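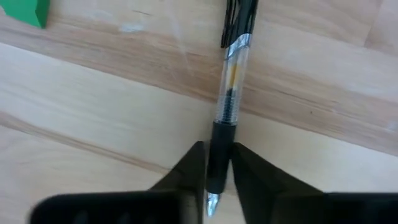 3.2 Writing instruments

Figure 4. A pen with a black pocket clip, silver band, clear barrel section and matte black grip, on a light wooden tabletop.

The desk inventory at Clalldale yielded 371 items, of which 66 were pens. Each pen was coded by barrel, clip and grip. Clear sections were recorded separately — the refill can be inspected through them without dismantling (Figure 4). Coding was done by Hegyi and checked by Lakatos; nine pens were recoded, mostly for grip finish.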